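Yesenia Beltrán
@ybeltran_type

1/ Notes on letter spacing, from fitting the new signage face for the Hondham transit stops. Posting as a thread so I can link to it later. Updated 9th August.

2/ Terms first. Sidebearing: the empty space built into each side of a letter. Tracking: one value added evenly across a run of text. Kerning: a correction to one specific pair. People say "kerning" for all three and then file bugs against the wrong table.

3/ Fixed-width setting is the base case. Every letter gets the same cell, so an r takes as much room as an o. Letter blocks work like this, and so do typewriters and most departure boards.

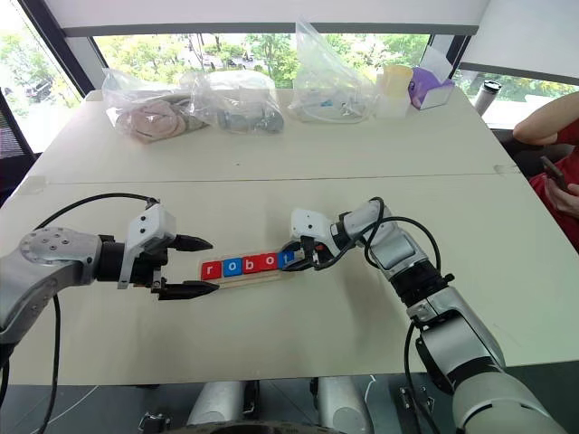
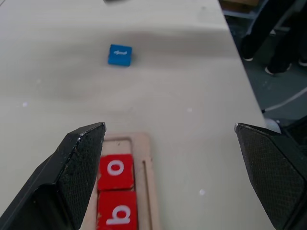
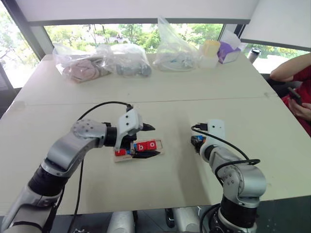
4/ Sidebearings. Start with lowercase n and o. Set the n so that its counter and the gap in "nn" look like equal areas. Then drop an o between two n's and reduce its sides until the rhythm holds. Round sides need less space than straight ones.

5/ The b takes its left side from the n stem and its right side from the o. Same for p. Flip it for d and q. In Zonon I had these four linked from the first week, and it saved a full pass in March.

6/ r and t are the problem letters. The r has open space under the arm, and no right sidebearing fixes that for every neighbor. I set it slightly tight and leave the rest to kerning. Check it before a, o and n at minimum.

7/ Do not kern until the sidebearings are final. The first build of Zonon had 3943 pairs. Rigoberto Echeverri went through it and found that most of them were repairing one bad value on the right side of r. We deleted the table and started over.

8/ Use classes. Group letters by the shape of the side that matters: o, e, c share a left side. b, o, p share a right side. One class pair replaces a long list of singles, and exceptions stay visible.

9/ Tracking depends on reading distance. Text for a phone and text for a sign across a road should not share a value. For the stop names we went to plus 14 units. Moura, the older face on those signs, was drawn for print and closes up badly at a distance.

10/ Backlit panels need more again. Light spreads past the edge of the stroke and the gaps fill in. We tested on a dimmed panel and a full one, and the full one needed roughly twice the extra tracking.

11/ Proofing strings I use: nnonn, nonon, then every lowercase letter between n's, then between o's. After that, real stop names. Names with double letters show spacing faults early – double l and double t especially.

12/ Visix (the layout tool the sign shop runs) reads class kerning but ignores exceptions inside a class. Flatten the exceptions on export. I lost two days to this. The preview shows them correctly and the output file does not.

13/ Caps are a separate job. Space H and O first, same method, with looser values for all-caps lines. Do not reuse lowercase tracking.

14/ Figures: tabular for timetables, proportional for route names. The tabular 1 will look loose. Adding small serifs at the foot helps a little – I left ours plain.

15/ Still open: the pair "r," at small sizes, and whether the accented i needs its own class. Will add to this once the next proofs are back.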